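Questions fréquentes — Tournoi de football de Surno

Qui peut s'inscrire ?
Toutes les équipes amateurs, avec ou sans club ! On joue à six contre six, et les équipes mixtes sont les bienvenues dans les deux tableaux. Les joueurs doivent avoir 16 ans le jour du premier match.

Combien ça coûte ?
100 euros par équipe, ballons et arbitres compris. Le paiement se fait en ligne au moment de l'inscription.

Quand connaîtra-t-on les groupes ?
Le tirage au sort a lieu en septembre, à 20 heures, à la salle Tannous. Venez nombreux, l'ambiance est formidable — l'an dernier, on chantait encore sur le parking !

Peut-on manger sur place ?
Oui, et très bien ! La buvette sert des plats chauds de midi jusqu'à la fin des matchs, avec une formule végétarienne.

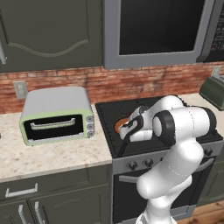 Côté cuisine : une poêle sur la plaque de cuisson.

Combien de temps durent les matchs ?
Deux fois 20 minutes en phase de groupes. En cas d'égalité à partir des quarts, on passe directement aux tirs au but (préparez vos gardiens !).

Faut-il des crampons particuliers ?
Le terrain Numel est un synthétique : crampons moulés uniquement, pas de vissés.

Y a-t-il de la place pour les spectateurs ?
La tribune compte 589 places, l'entrée est gratuite et les tambours sont autorisés.

Comment venir ?
Arrêt de bus Skemby, puis cinq minutes à pied le long du canal. Le parking à vélos est juste derrière les vestiaires.

À qui écrire pour une autre question ?
À Abrehet Adugna, via le formulaire de contact. Elle répond à tout le monde, en général le soir après l'entraînement.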